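Hello all — June update on the Foven backlight work, a bit longer than usual as there's plenty to tell.

The big one first: the new panels from Lanmont came in on Monday and they're lovely! We've had 3 of them running on the bench and the dimming zones now switch cleanly, with none of the grey halo round white text that I moaned about last time (you were very patient about that). Pasichnyk have also agreed to hold their price on the diffuser film if we order 238 sheets in one go. I'd like to say yes, and I'll need your nod before the end of the month.

Less cheerful — the driver board is still running late. Grokis changed the connector on us, so nine of the boards need reworking by hand. I've put that against the contingency line, and we've still got more than 40 per cent of it left.

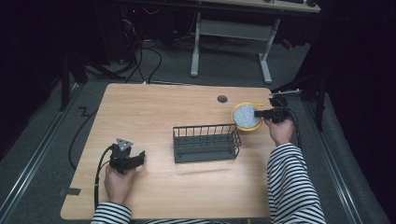

Brightness across the panel is the bit I'm keenest to get right next. The corners are still dimmer than the middle, and I think the film spacing is to blame, so I'm trying a thinner gap on the next build. My test pictures need to be fussier too: flat grey hides a lot, and something like the white grains with grey flecks in that yellow-rimmed container would show up patchy corners far sooner. I'll have readings for the thinner gap in the next report, along with a proper date for the boards if Grokis will give me one.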